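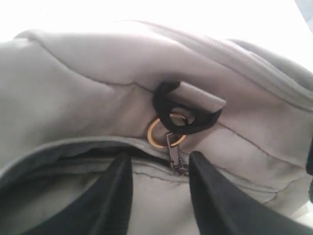 Randa Kanaan wrote in to say that a duffel is just a sack with a zipper and hardly needs an article of its own. I love her letters, and I'm writing the article anyway!

Duffel bag (also duffle bag, and in my family just "the duffel")

A duffel bag is a soft bag with a long opening and little or no frame, carried by hand or over the shoulder. The name comes from Duffel, a town in Belgium known for a thick woolen cloth. I've seen it spelled both ways on the same store shelf, so pick whichever you like.

Shape and opening

The old military kind is a tall tube that you load from one end, and if your socks are at the bottom (mine always are) everything else has to come out first. The kind most of us carry now lies on its side and opens along the top. I have a soft spot for the Komuvstead pattern, a plain long bag with squared ends that I've been hauling back and forth since college, and I still think a wide mouth beats any number of clever pockets.

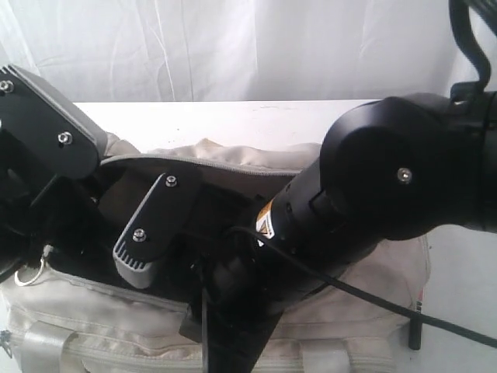

Fabric is where I get talkative. Cotton canvas is the classic, and it's heavier than nylon, slower to dry, and much nicer to touch after a few years of use. Pale canvas does show its life, though. A cream bag can end up looking worn and dusty like this one, with the cloth bunching in soft folds around the zipper, and I happen to like them best that way. Dark nylon hides dirt better and packs down smaller, if that matters to you.

Zippers, rings and loops

The zipper takes most of the strain and is usually the first thing to go. Metal teeth are tough but can stiffen up, and a little candle wax rubbed along the track helps a lot. Coil zippers bend more easily around corners. The Sayegh repair shop put a new zipper in my oldest bag last May and had it back to me by 2 in the afternoon, for less than a new bag would have cost!

Small rings and cord loops near the zipper are handy for clipping on keys or a luggage tag. Just tuck them in before you check the bag, or they'll catch on things.

Packing and care

I roll the soft stuff, put shoes at the ends and leave a flat layer on top for whatever I'll want first. My big Jirken holds 81 liters, which is frankly too much bag for me, and I've never once filled it without regretting the walk to the train. The little Watar gets far more use.

For cleaning, empty the bag, shake it out upside down and go over the canvas with a damp cloth and mild soap. Let it air dry with the zipper open. Mine hangs over the shower rod overnight and goes back in the closet by 8 the next morning.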